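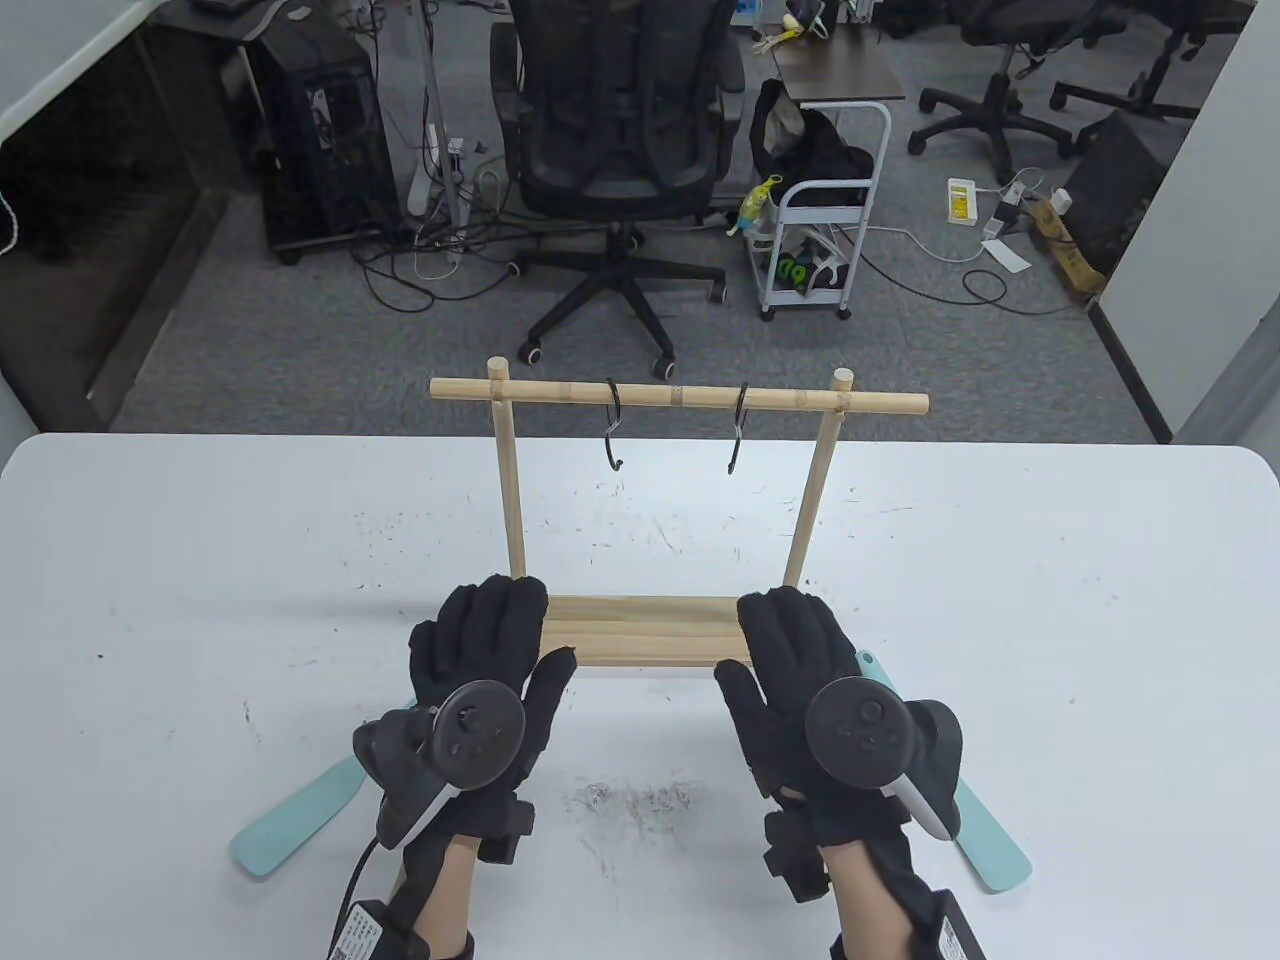 3.2 Where people hang things, and why I care

Figure 2. A small wooden rack with two black hooks on its top bar, on a white table.

I got into this subject because of my own hallway. I have a perfectly good coat closet and my coat is always on a chair, and when I started asking friends, so were theirs. So for this part of the study I wanted to know how far people will walk to put a thing away before they give up and drop it on the nearest flat surface.

We mailed a survey to 2000 households in Clarkthorpe and got 1590 back, a much better return than I had any right to expect (Kornél Fülöp wrote the cover letter, and I'm giving him the credit). I then visited 30 of those homes myself with a tape measure and a notebook. Most visits ran over 2 hours, mainly because people love talking about their mudrooms once you get them going!

The pattern was pretty plain. Open hooks near the door got used every day, by kids and adults alike. Closets with hangers got used for guests. Ibarra's older paper calls this "the hanger tax" – the extra few seconds of opening a door, finding a hanger and closing up again – and I think the name fits what I saw. Keys and dog leashes were the best behaved items, umbrellas the worst.

I did not see much difference between homes with built-in hooks and homes with a freestanding rack, though my sample is small and leans toward older houses. Draler reported a gap there, in apartments, and I'd like to go back in September and look at some. Hook height is a separate question, and I get to it in section 3.3.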